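I've had the Prantl needle driver in our training lab since December, and I'm still happy with it! The wrist turns smoothly and the grip doesn't tire me out - my old Lastine did after 20 minutes.

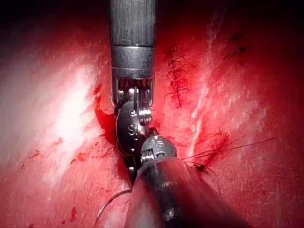 Cleaning is my one gripe. I scrub after every practice, and anything with a joint this fussy takes patience (and a very soft brush). All those tiny pulleys and cable strands packed in under the silver collar are a pain to rinse. Still, I'd buy it again. Four stars.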